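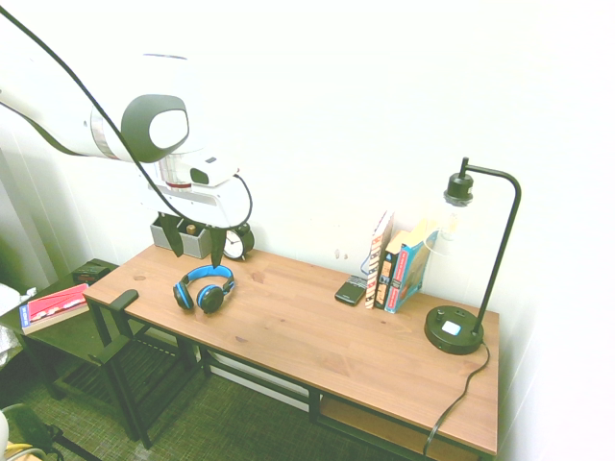 Brundora, 18 April 2018

Purves Renovation Records, data card

The set contains 321 records of small building works done in private houses in Brundora: attic rooms, kitchen walls taken out, new stairs, bathroom floors. Each record is one job. The records were copied from the paper job sheets of Purves and then checked against the invoices by a second person.

Files
jobs.csv - one row for each job
rooms.csv - one row for each room touched by the job
notes.txt - meaning of the short codes

Columns in jobs.csv
There are 9 columns: job number, house type, year built, start month, days planned, days worked, price quoted, price paid, permit (yes or no). Prices are without tax. An empty cell means the sheet had no value. Please do not read it as zero.

Known problems
For some 159 jobs the year built is only an estimate given by the owner. Two jobs have the same number, and we kept both, with the letter b added to the later one. Keteo district is weakly covered, as Purves took few jobs there.

Street names and owner names were removed. The files open in Voto or in any spreadsheet program - choose comma as the separator.

The next version is planned for June and will add roof repairs.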